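Workshop notes: looking after the hand-held pair at Vandville

The Trakside pair is back in daily use after the August repair, and several of you asked for the routine in writing.
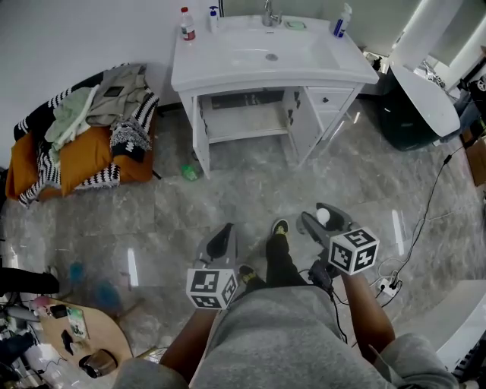 What the pair consists of

For readers at the Avgate site who have not yet held one: the pair is two hand-held grippers, left and right, with gray plastic bodies and black finger pads. Each one carries a white cube with black-and-white markers printed on its sides, and it is from these cubes that the software knows where the hand is. The right one has the black cable. The wearer also has the head camera on, so that both cubes are seen from above while the work is done.

We call the pair Trakside in our own papers, after the name of the project, and I will keep this name here. The second pair, which we call Leclerc, stays in its case as the reserve. Everything I write below is valid for both, with one exception that I mention at the jaws.

What went wrong in the summer

In the first part of the summer the recordings from the right hand began to drift. It was a small drift, and it was not there in every recording. A cup which was put down on a shelf appeared in the data a little bit above the shelf, and in the next recording it was correct again. We first suspected the calibration of the head camera and we repeated it two times, with the same result. After this we suspected the light, and we lost several days with lamps and curtains.

The cause was finally a mechanical one. The cube of the right gripper is held to the body by a small printed bracket, and the bracket had a hairline crack on its inner side, where it is not possible to see it without taking the cube off. When the wearer squeezed hard, the bracket bent a little and the cube turned with it. When the wearer held something light, the bracket stayed straight. This explained why the recordings with heavy bottles were bad and the recordings with sponges and paper were good.

We went back through the log to find out how many recordings were concerned. From the 2,224 recordings made with the right gripper since spring, we marked 900 for a second inspection. Most of these will probably be kept, but each one must be looked at by a person, and this work goes slowly. If your name is on the inspection list, please do your part in small portions. Tired eyes let too many things pass.

The repair itself

The bracket was printed again with thicker walls and with a rounded inner corner in place of the sharp one. The old corner was exactly where the crack started. The new bracket is mounted with the same screws as before, so the old ones were kept, cleaned and used again.

A word about the screws, as two of them were found too tight. They go into plastic. Please turn until you feel the resistance and then stop. The electric screwdriver has no place in this work, also not on the lowest setting, and I have put it in another drawer.

After the new bracket was on, the cube had to be placed again. It sits in a shallow seat and it can only go in one direction, if you respect the small notch. In the old bracket the notch was missing, and I suspect that the cube was at some time mounted with a quarter turn. In the software this gives an error so large that you see it immediately, so it did no lasting damage. But it cost somebody an afternoon.

Before each session

The check before the session takes not more than a few minutes. I write it in the order in which I do it myself.

Wash and dry your hands. Hand cream is the enemy of the finger pads and of the printed markers equally.

Take one gripper, hold it by the body and try to turn the cube gently with two fingers. It must not move at all. If it moves, the gripper does not go into the session, even if everybody is waiting.

Look at each side of the cube under the lamp. The black must be black and the white must be white, with no scratch that connects two black fields. A shiny spot is also a problem, as the camera sees it as a white field. The matte spray which we tried on the first cubes did not stay on well, so we now change the print when it becomes shiny.

Close the jaw fully and open it fully, slowly, three or four times. Listen to it. A dry click at the end of the way is normal. A scratching noise in the middle means dust in the guide.

Pick up something small and round and hold it for a slow count of 5. It should not creep forward between the fingers. We use a ball for this, because a cube-shaped object is too easy to hold and forgives a worn pad.

Follow the cable of the right gripper with your fingers, from the body until the other end. You are feeling for flat places. Chair wheels make them, and door edges too. Put the cable so that it falls freely beside the leg, and walk some steps to see that you do not step on it.

Do the same with the second gripper, except for the cable.

At the end, put on the head camera, look down at your own two hands, and ask the person at the computer if both cubes are found. Turn the wrists in and out. Each cube may be lost for a moment when the hand goes behind an object, and it must come back at once when the hand appears again.

Where you stand

Since we record in rooms which are really used for living, the floor and the walls are what they are. Glossy tiles are the most difficult, as they can give back a reflection of the marker. In the log we had a few recordings where a reflected cube was found in place of the real one, always near a window and always with the hands low. The answer is to come one step back and to let the hands be between you and the furniture, not directly over a bright spot on the floor.

Please look also at what lies on the floor behind you. The wearer looks forward and down and does not see a power strip behind the heel. The second person in the room has the duty to say it aloud.

Cleaning the jaws

The jaws collect whatever the session was about. After kitchens it is flour and fat, after bathrooms it is soap. Fat is the worse one, as it goes into the guide and holds the dust there.

Take off the finger pads first. They are pushed on and come off with a straight pull forward. Wash them in lukewarm water with a drop of dish soap, and let them dry in the air on a cloth, not on the radiator. A pad which was dried on the radiator becomes hard and loses its grip, and you will not see any difference when you look at it.

For the guide we use a dry brush, a soft one. No oil. I know that in many workshops the hand goes by itself to the oil can, but the plastic slides well enough without it.

Now the exception. On the Leclerc pair, the pads have a small pin at the back, and a straight pull will break it. You have to press the pad slightly down and then pull. There is a strip of yellow tape inside the lid of the Leclerc case with this instruction on it. Please leave the tape where it is.

When to change the parts

Pads are changed when they fail the ball check, and always both pads of one gripper together. With one new pad and one old pad, the object turns to one side when it is gripped, and the recordings of that day will not match the others.

The printed markers are changed when they are shiny or scratched. Press the new print from the center toward the edges and look at it from the side for bubbles. After each change of a marker the calibration must be done new, also if the print came from the same sheet.

The bracket is now inspected after every 3 weeks of use, with the cube taken off and with a magnifying glass. This is the new point in the routine and it is there as a direct result of what happened. The person who does it writes the word "bracket" and the initials in the book. If you find a crack, no matter how short, put the gripper in the case with the red card and take the reserve.

For Avgate

Your own pair will go out from Vandville when the inspection of the marked recordings is finished. It will have the new bracket already mounted on both sides. In the case you will find spare pads for up to 5 changes, a sheet of markers, the brush and a printed copy of this text. The ball is in the small pocket of the lid, where it is easily forgotten.

Before your first session please do the full calibration, even though it was done here. A journey in a van is enough to make it doubtful. Send us the result file, also if it looks good, so that we have something to compare with later.

Questions about the routine can be written in the workshop book or sent to the usual address. The next item will treat the head camera and its strap, which has its own problems in warm weather.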